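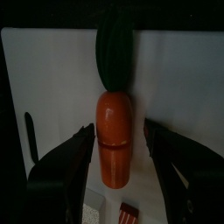
Figure 4. Toy carrot with a seam around the orange body. Paler patches show along the seam where the paint is worn or missing.

4.2 Where play food wears out

Most earlier work on toy kitchens treats the food as scenery. The child is watched, the talk is written down, and the carrot goes into the notes as "vegetable (1)". We had rather more to do with the carrot. Of the 1543 entries in the Flurnley lending records, the largest share of the damage notes concerned pieces that come apart and go back together, and within those notes the word "join" turned up so often that we gave it a column of its own.

Wear on a piece of this type is not spread evenly. The leafy end gets held and the rounded tip gets chewed, but the paint goes first at the seam (Figure 4), where two edges meet each time the vegetable is made whole. Parents in our 32 households tended to blame the cutting. We suspect the mending. A child of three can part a carrot in one cheerful blow, whereas lining up the halves again takes several tries, a good deal of grinding of one edge on the other, and sometimes a shoe.

The second source of wear is storage. Both the Ukden and the Mavness sets in the study were lent with a printed sheet showing each item in its proper place. We have 14 of these sheets back, four of them coloured in. The rest are presumed eaten.

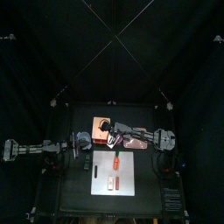 What households did in practice was to put everything away together, and the food was then stored with whatever else had been on the table that afternoon. Cups, blocks, cloths, small boxes and the odd tray all went in on top. Painted wood does not enjoy this. Pieces kept in mixed tubs had chips on their flat faces as well as at the join, and the chips on the flat faces were the ones that led a family to describe a toy as "broken", though it still did everything a wooden carrot can reasonably be asked to do.

We had planned to score tidiness on the Brandes scale, which runs from "sorted" to "unsorted". This was given up early on. It has no place for the child who sorts with great care according to a rule that no adult in the house can work out, and we met several. One girl kept orange things with striped things and would not be moved on the point — her reasons were given at length and are lost to science, as the recorder had been put to bed in a saucepan.

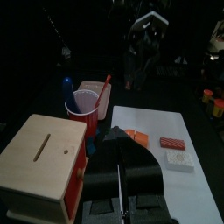
Tâm Trình, reading a draft of this section, objected that we had taken "put away" to mean the same thing to everyone. For a child in the middle of a game, Trình wrote, a thing left out is very often a thing in its right place, and a parent who clears the table has undone the work. Trình also asked why we had not compared plain wood with painted, a fair question to which the answer is money.

We accept the first point and have changed the coding to suit. "Left out" now has two forms, one for pieces abandoned and one for pieces that somebody would shout about if they were moved. The split was made by asking the child. Where the child was asleep we moved the piece and waited for morning. Results for the two forms are given separately in Section 4.3, with the seam scores alongside.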